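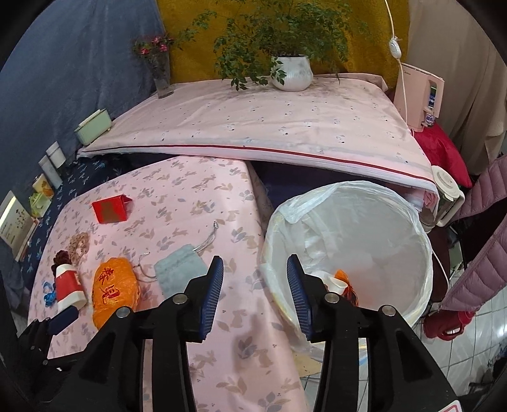

Sorting table at Drurkow: hair ties, a bottle, a drawstring pouch and a bag to be placed, with the bin at the right.

About Hinrichs

Hinrichs is a sorting and packing firm for small mixed household goods. We take in loose items from house clearances, lost property offices, closed shops and returns desks, separate them by type, and send them back in labelled containers or pass them on for disposal as the owner instructs. The work is done by hand at two sites, Drurkow and Mollis. The office is at Drurkow.

The firm was set up by Eckhard Böttcher, who had previously managed stock for a haberdashery wholesaler. The first contract was a single storeroom of ribbons, buttons and hair accessories at Mollis, cleared in January. The method used on that contract is still the basis of the present one, with changes to the labelling and to the record sheet.

What we handle

We accept items that can be lifted with one hand and placed on a table. Typical contents of a delivery are hair ties, pouches, small bottles, cards, packets, cables, keys, stationery and wrapped goods. Furniture, large appliances, fresh food and medicines are not accepted. Bottles are accepted if the cap is on and the contents can be read from the label. A bottle with no readable label goes to a separate shelf and the owner is asked about it in writing.

Soft items take up the largest share of the working time. A hair tie, a pouch and a thin plastic bag all change shape when they are picked up, and they catch on one another. They are laid out singly before sorting starts. Drawstrings are drawn in and tied only after the pouch has been checked, as a tied pouch is treated in our records as a closed item.

Tables and cloths

Each sorting position has a table, a cloth and a bin. The cloth keeps small hard items from rolling and makes less noise than a bare surface. Patterned cloths are in use as well as plain ones. Plain cloths show beads and pins more clearly, and the positions that receive jewellery have them for that purpose. Patterned cloths are used for larger items, where this makes no difference. Cloths are changed between owners and shaken out over a tray, and the tray is checked before it is emptied.

The bin stands beside the table with the opening upwards. It is for waste only. Nothing goes into it until the line for that item has been entered on the sheet, and it is emptied at the end of each job into a bag marked with the job number. The bag is kept for 20 days in case the owner has a query.

Method

A delivery is weighed, given a number and divided into lots that fit on one table. Each lot is then sorted in the following order: closed containers, flat items, soft items, remainder. The order is fixed. Changing it in the middle of a lot was tried at Mollis and led to items being entered twice.

Wrapped and bagged goods are left closed unless the owner has asked for them to be opened. Writing on a packet is copied on to the sheet in the script in which it is printed. If the sorter cannot copy it, a photograph is attached. Colour is recorded using a short list of everyday names, and a second colour is added only where two items would otherwise have the same entry.

When the lot is finished, a second person checks it against the sheet. Both sign. Lots with a difference are laid out again from the beginning.

Plolel

Plolel is the record system used at both sites. It was written for us and is not sold separately. It holds one line per item, with the lot, position, type, colour and destination. Owners receive the lines for their own job as a printed list or a spreadsheet. The list can be ordered by type or by lot. At the last stock review, in December 2021, Plolel held 3,223 open lines, almost all of them for goods awaiting collection.

Staff and visits

There are 6 sorting positions at Drurkow and 2 at Mollis. New staff begin on soft items and are moved to closed containers once their sheets agree with the check. Owners may visit during a job by arrangement with the office and may sit at the table while their goods are sorted. Goods can be handed in at Drurkow without an appointment. Mollis takes booked deliveries only.

Contact: Hinrichs, The Office, Drurkow | © Hinrichs. All rights reserved. | Back to top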